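How does a video get to your tablet?

Estina for Young Readers: Computers and the internet
Reading age: 8 to 11
Last checked: 12 January 2023

You press play. There is a short wait, and then the video starts. The video was not on your tablet before you pressed play. It was stored on another computer, perhaps in another country, and it had to travel to you.

This page explains how it gets there. You do not need to know anything about computers to read it. Words that might be new are listed at the end.

Where the video is kept

Videos are kept on computers called servers. A server is a computer whose job is to wait for other computers to ask for things and then send those things to them. Most servers have no screen and no keyboard. They sit in tall metal racks, inside large buildings called data centres, and they are left on day and night.

Inside the server, the video is stored as a very long row of numbers. The sound is numbers too. Every computer stores things in this way, including words, games and photographs. When you watch the video, your tablet turns the numbers back into coloured dots on the screen and sound from the speaker. 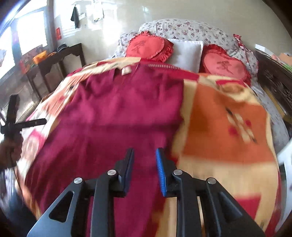 A popular video is usually copied on to lots of servers in different places. If you live in Hesthorpe and the nearest copy is in Stuleck, your tablet will normally be sent the copy from Stuleck. There would be little point in fetching it from the other side of the world.

Asking for the video

When you press play, your tablet sends a message. The message says which video you want and where to send it.

The "where" part is called an IP address. It is a number that works a bit like the address on an envelope. Your home has one, and the server has one. Without addresses, the server would not know where to send the video and your tablet would not know which server to ask.

You do not have to type in the server's address yourself. You tap a picture or type a name, and your tablet looks up the number that goes with it. It does this by asking a special kind of server that keeps lists of names and numbers. The system is called DNS, and the looking up is done in less time than it takes you to blink.

Cutting it into pieces

The server does not send the whole video in one lump. It cuts it into small pieces called packets.

Suppose you wanted to send a 700-page book to a friend, but you could only use ordinary envelopes. You could put one page in each envelope. On each envelope you would write your friend's address, your own address and the page number. Then you would post them all.

Some envelopes might go on one van and some on another. Page 472 might arrive before page 3. This would not matter, because your friend could look at the page numbers and put the book in order.

Packets work in much the same way. Each one carries a small piece of the video and a label. The label has the address it is going to, the address it came from, and a number to show where the piece belongs. A short cartoon can need many thousands of packets.

There are good reasons for doing it like this. If one packet is lost, only that piece has to be sent again. It also means that lots of people can share the same cable, with their packets taking turns. Your video, a neighbour's phone call and somebody's homework can all be going down one wire together.

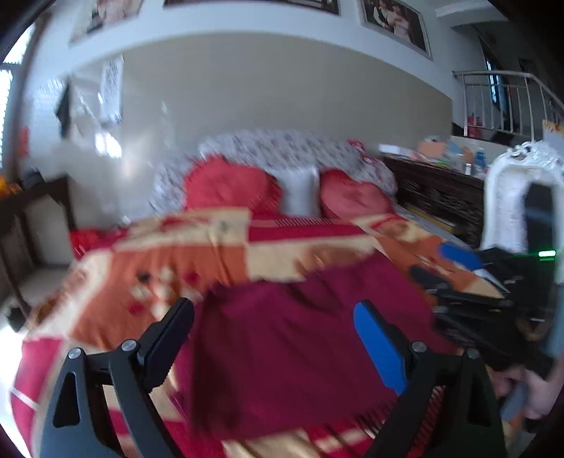 The journey

Packets leave the server and travel along cables. Many of these cables are made of very thin strands of glass, and the packets go through them as flashes of light. This is called fibre-optic cable. Some of it runs under pavements and roads. Some of it lies on the bottom of the sea.

No single cable goes all the way from the server to your home. The packets pass through machines called routers. A router reads the address on each packet and sends it on towards the next router. That one does the same, and so on. Each step is called a hop.

Routers do not have a map of the whole internet. A router only needs to know which way to send a packet next. If one path is broken or very busy, packets can often be sent another way round.

You probably have a small router at home, and it may be the box with little lights on it that people call "the Wi-Fi". It is the last router on the journey. It takes in packets from the cable and passes them to the right tablet, phone or television in your home.

The last few metres

From the router to your tablet, the packets usually travel by radio. Wi-Fi is a kind of radio. You cannot see it or hear it, but it goes through the air in all directions.

Radio signals get weaker as they travel, and they get weaker still when they go through things. Brick and concrete are hard for Wi-Fi to get through. So are large metal objects and tanks of water. A thin wooden door makes much less difference. If the video keeps stopping when you are upstairs at the back of the house, try watching it closer to the router.

Some ovens can get in the way as well. Microwave ovens use waves that are close to the ones used by many Wi-Fi routers, and a tiny bit can leak out while the oven is on. It is not enough to hurt you, but it can be enough to slow down the Wi-Fi in the kitchen.

Putting it back together

Your tablet collects the packets and looks at the numbers on them. It puts the pieces in order and checks whether any are missing. If there is a gap, it can ask for that piece again.
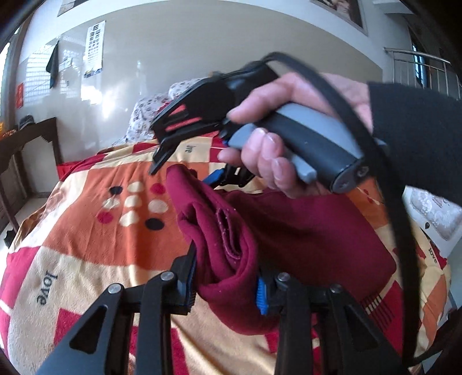 It does not wait for the whole video before it starts to play. That would take too long. It waits until it has the first few seconds, then begins, and goes on collecting the rest while you watch. Playing a video while it is still arriving is called streaming.

The part that has arrived but has not been played yet is kept in a store called a buffer. You can think of it as a bath with the tap running and the plug out. Water comes in from the tap and goes out down the plughole. As long as the tap keeps up, there is always some water in the bath.

If the tap slows down, the bath empties. When a buffer is empty, your tablet has nothing left to play. The picture stops and a little circle may go round and round. People call this buffering. The tablet is filling the store up again, and when it has enough it carries on.

Many video players show you the buffer. Look at the line along the bottom of the video. There is often a pale grey part running ahead of the place you have got to. The grey part has already arrived -- so if the Wi-Fi were switched off now, the video would usually keep going to the end of the grey part and then stop.

Why does the picture sometimes go fuzzy?

The server often has several versions of the same video. One is very sharp and needs a lot of packets. Another is less sharp and needs fewer.

Your tablet keeps checking how quickly the packets are arriving. When they slow down, it can ask for the less sharp version for the next few seconds. The picture goes a bit fuzzy, but it does not have to stop. When things speed up again, it asks for the sharp one. You may notice this most in the evening, when lots of people are watching things at the same time.

Something to try

You can act out packets with 3 people, some paper and a pen.

1. One person is the server. They write a sentence on a strip of paper and cut it up so that there is one word on each piece.
2. The server writes a number on the back of every piece, starting with 1.
3. One person is the router. The server hands over the pieces in any order, and the router passes them on one at a time.
4. One person is the tablet. They put the words in order using the numbers.
5. Play again, but this time the router keeps one piece back. The tablet has to work out which number is missing and ask the server for it.

When the class at Akyol tried this, they also had a go without any numbers on the back. Short sentences were fine. Long ones came out very muddled.

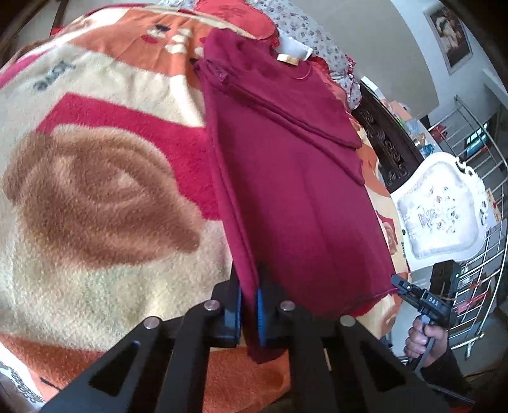
Saadet Oral
Writer, Estina for Young Readers
Checked by Şükran Keskin, computing teacher

Questions children have sent us

Does a downloaded video use packets too?
Yes. It travels in the same way. The difference is that your tablet keeps the whole thing, so you can watch it later without the internet. A streamed video is mostly thrown away as you watch.

Can packets get mixed up with somebody else's?
They share the same cables, but the labels keep them apart. Most video sites also scramble what is inside the packets, so that anyone who looked at them on the way would only find nonsense.

Is a live programme sent in the same way?
Yes, but the server can only send what has been filmed so far. The buffer has to be short. A live football match on a tablet is often a little behind the same match on an ordinary television, and you may hear people cheering next door before you see the goal.

What is the cloud?
It is another name for servers that belong to a company and are used over the internet. They are on the ground, in data centres.

Words to know

Buffer: a store for the part of a video that has arrived but has not been played yet.
Data centre: a building full of servers.
DNS: the system that looks up the number that goes with a name.
Hop: one step on a packet's journey, from one router to the next.
IP address: a number that tells packets where to go.
Packet: a small piece of something sent over the internet, with a label.
Router: a machine that reads the address on a packet and sends it on.
Server: a computer that sends things to other computers when they ask.
Streaming: playing something while it is still arriving.

Next in this series, in February: What happens when you press delete?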